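Home | Workshop Diary | Money Matters | About | Get in Touch

Posted in: Workshop Diary, Robots and Other Expenses

Spending the robot money (slowly)

12/16/19

I promised in July that I would write up how the arm fund was getting on, and then I didn't, so this is a long one. Put the kettle on.

For anybody new, I pack and post seed trays and plant labels from a unit at the bottom of our lane in Brurkholm, and for a good while now I have been saving for a small robot arm to do the sorting. I am fond of sorting on a quiet morning with the radio going, but I am much less fond of it in spring, when the orders pile up and my wrists start grumbling. So there is a fund, and a spreadsheet, and a folder of quotes that has grown fatter than I ever meant it to.

Three firms sent me prices. Polleck were quickest off the mark and also the dearest, though their quote was beautifully laid out and I read it twice for the pleasure of it. Chaimongkol came in lower but wanted the stand, the cables and the first service paid for separately, and by the time I had added those back in there was hardly any difference. Stusach were somewhere in the middle, and they were the only ones who asked me what I wanted to pick up before they told me what it would cost. I liked that very much!

Their price for the gripper, mounting plate and a spare set of fingers was £1,974, delivered. I had put aside rather less than that for "hand and bits" (my own heading, written before I knew anything), so the difference has had to come out of the lighting money. I can live with the old lamps for another winter.

The arm itself I'm hoping to get second-hand. There's a 6 month wait on the one I have my eye on, and the deposit is returnable, so I have paid it and am trying not to think about it every day.

In the meantime I have been doing my measuring on the computer. Stusach let you try the simulator before you buy anything, and I've spent far more evenings in there than I had planned, mostly looking over the back of the gripper with the fingers open and a plain brown surface ahead of it. I haven't got as far as making the place pretty. What I wanted from it was a feel for how wide the hand is across the body compared with the gap between the fingers, as my shelves are close together and I had only been thinking about the gap. The body is a good deal wider – a thing I'm very glad to have noticed while it was still free to notice. 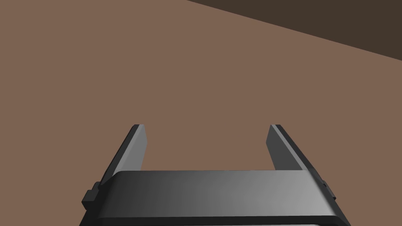

What I'm changing in the plan

The shelves have to move, or at least two of them do. I had drawn the bench hard up against the racking to save floor space, and with a hand that broad I'd be forever worrying about knocks. Moving them costs nothing except a Saturday's worth of bad temper and a new box of wall plugs.

I've also split the budget differently. It used to be one big number with "robot" written next to it, and I could never tell whether I was doing well or badly. Now there's a line for the arm, one for the hand, one for the bench and guarding, and one for my own time learning the thing, which I had left out altogether. I reckon on roughly 3 weeks of being slower than I am by hand, so I've pencilled that in for the dead part of the year when hardly anyone wants a plant label.

The spare fingers stay on the list. I did wonder about dropping them, and I may yet ask whether they can be sent later and paid for later, but my trays vary so much from one supplier to the next that I expect I'll want to file a pair down to suit.

Still to sort out: insurance (I have rung twice and been promised a call back), whether the socket by the back door is up to the job, and what to do with the old packing table. It's a good solid table, if anyone local could use it. You'd need to bring a van.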